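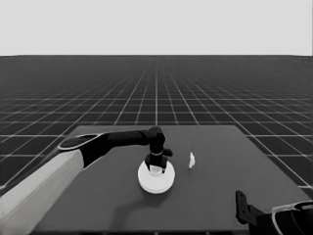
Left arm over the disc in simulation, angled view in grayscale.

Collecting demonstrations for gear assembly in simulation

In this tutorial we record episodes with two arms in Urulard and train the first policy. You need a working Urulard installation and the Malex recorder. Start the recorder before you reset the table, otherwise the first steps of the episode are lost.

Set the seed to 2941 if you want to compare with our results. Set the episode length to 300 steps. Then drive one arm at a time. Beginners often move both arms together, and such episodes are difficult for the policy to learn. 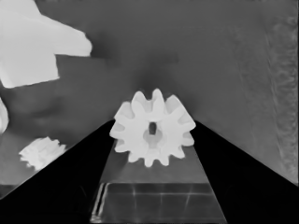
Can I train with only the wrist cameras?
It is possible, but in our tests the policy then lost the parts after a large arm motion. Keep at least one fixed view in the training data.

When you have recorded enough, run the Pagano filter. It removes the episodes where a part left the table. From our set it kept 173 episodes. Check the rejected ones by eye, for the filter is sometimes too strict.

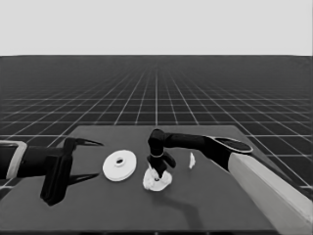
Next, open the training config and set the action chunk to 6. A longer chunk gives smoother motion, but the arm reacts late when a part slips. Training on one GPU can take up to a night.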